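Newsroom > Research > Robotics

Durkero Lab opens remote teaching program for robot arms
April | By Gerardo Ignacio
2 min read

The Durkero Lab has begun a program in which operators teach robot arms everyday sorting tasks by remote control. The work is carried out with Biltevwood, which supplies the control software, and will run for nine months.

Operators guide an arm through each task from a separate workstation, and every movement is recorded for later training. The first set of exercises uses pet and children's toys of varied shape and texture, including spiky balls, plush items and rope.

"An experienced operator makes small corrections without thinking about them, and those corrections are what we wish to record," said program lead Carter Cloutier. The lab has logged 1,528 demonstrations to date, at a rate of around 80 per shift.

A tray of mixed toys is set beside a stack of coloured cubes, with the arm working from above.
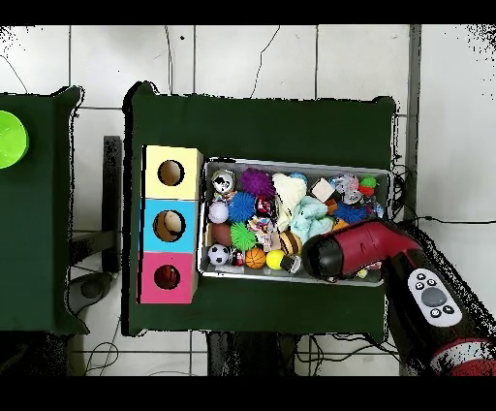 Next phase

A second site at Carhuamaca will join the program once 60 operators have completed their training. Enquiries may be directed to the lab's program office.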